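**Bedroom Ventilation in Older Rental Housing, Skendmont – Progress Report to Butico**
Jul 6, 2023
Prepared by Hiba Bataineh

## 1. Status

The June work was completed except for the door undercuts, which are carried over. All 14 homes are now fitted with sensors, two per home: one in the main bedroom and one in the hallway outside it. Carbon dioxide, temperature and relative humidity are logged at both points. Data are pulled weekly and stored with the building plans.

Spending is within the approved amount. The contingency line stands at $1,000 and has not been touched. We ask that it be kept open until the carpentry quotes come in, for the reasons given in section 5.

## 2. Baseline readings

The baseline confirms what the desk study suggested. With the bedroom door open, overnight carbon dioxide follows the hallway closely and stays within the target band in most homes. With the door shut and the window closed, it climbs through the first part of the night and then levels off well above the target. The level it settles at depends mainly on the number of sleepers and the gap under the door. Floor area matters less than we had assumed in the proposal, and the model has been changed to reflect this.

Humidity is more uneven. Ground-floor bedrooms on the north side of the Lei buildings stay damp through the morning, even after the window has been opened. Two likely sources are the uninsulated slab edge and the practice of drying clothes indoors. The slab edge can be seen in the thermal survey. Clothes drying is harder to measure, and for now it is recorded only through the household diary.
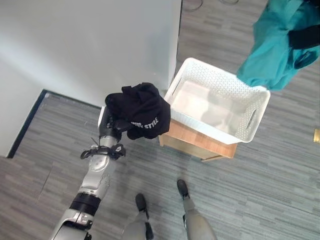 Does drying laundry in a bedroom affect the carbon dioxide results? It raises humidity and leaves carbon dioxide alone, so the two series are analyzed separately. A home can pass on one and fail on the other, and several do.

The diaries are filled in better than expected in the Lei buildings and poorly on Skirkow Street. Qusai Aoun has shortened the form to a single side. Return rates for the new form will be given in the next report.

## 3. Exhaust fans

Each bathroom fan was tested with a flow hood at the grille. In nine homes the measured flow was below the rated value. The faults fall into these groups:

- backdraft damper stuck shut, or painted over
- flexible duct crushed where it passes the ceiling joist
- exterior cap blocked by lint or nesting material
- fan wired to the light switch and disconnected at some point by a previous occupant

Most of these were fixed during the test visit. The crushed ducts need ceiling access, and the building manager has agreed to do this work between tenancies. We would prefer an earlier date – a fan that pulls no air from the bathroom pulls none through the bedroom either – but the lease terms do not allow us to insist.

After repair, bedroom readings improved only where there was a working path for air under the door. Where carpet had been laid over the original floor, the gap was closed almost completely and the repaired fan made no difference we could detect. This is the main finding of the period, and it moves the door undercuts up the schedule.

## 4. Sensor placement

The proposal called for bedroom sensors at sleeping height, away from windows and heat sources, and out of the direct breath of the occupant. In small bedrooms these conditions conflict. The only free wall is often the one beside the head of the bed, where exhaled air produces short spikes that do not represent the room.

We settled on the wall opposite the headboard, at mattress height where furniture allows and slightly higher where it does not. The fixing is a removable adhesive strip. Side-by-side trials in two homes showed a small lag compared with the bedside position and far less noise. The overnight averages agreed. 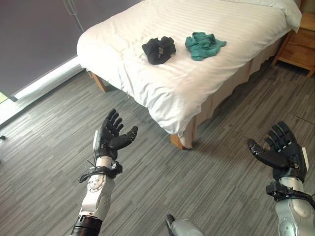

Tala Khoury wrote, after reading the draft of this section, that averages hide the part of the night that matters most, and that the report should also state how long each room spends above the target. She would like the same figure for the hallway, so that a stuffy home can be told apart from a stuffy room.

We agree. Time above target has been added to the analysis script and will be run on the baseline data as well as on everything collected from now on. Siu-ming Tu is checking the script against a hand calculation for one home before the full set is processed. No site visits are needed for this change.

Sensor drift remains a minor concern. The units calibrate themselves against the lowest reading they see, on the assumption that the room returns to outdoor air now and then. Bedrooms kept shut for long periods may break that assumption. We have turned the feature off where the firmware permits and will check the other units outdoors at each battery change.

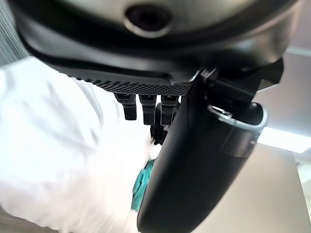
Battery life is shorter than the supplier's data sheet states, mainly because of the logging interval we chose. Lengthening the interval would save visits, but it would blur the rise at the start of the night, and that rise is what the air change estimate is built on. The interval therefore stays as it is, and spare batteries have been bought from the consumables line.

## 5. Changes requested

1. Bring the door undercuts forward, ahead of the window trickle vents.
2. Allow transfer grilles in place of undercuts for fire-rated doors, subject to the building manager's written consent.
3. Hold the contingency line open until both carpentry quotes have been received. One is in hand.

Ghada Abou Jaoude has reviewed the fire-rated doors and marked them on the plans. None may be trimmed on site.

## 6. Next period

- Complete undercuts on all standard doors, starting with the Lei buildings
- Repeat flow hood tests after duct repairs, as access permits
- Issue time-above-target results for the baseline
- Collect the shortened diaries from Skirkow Street

The raw readings and the revised model are in the shared project folder. The fan test sheets are still being scanned and will be added when complete.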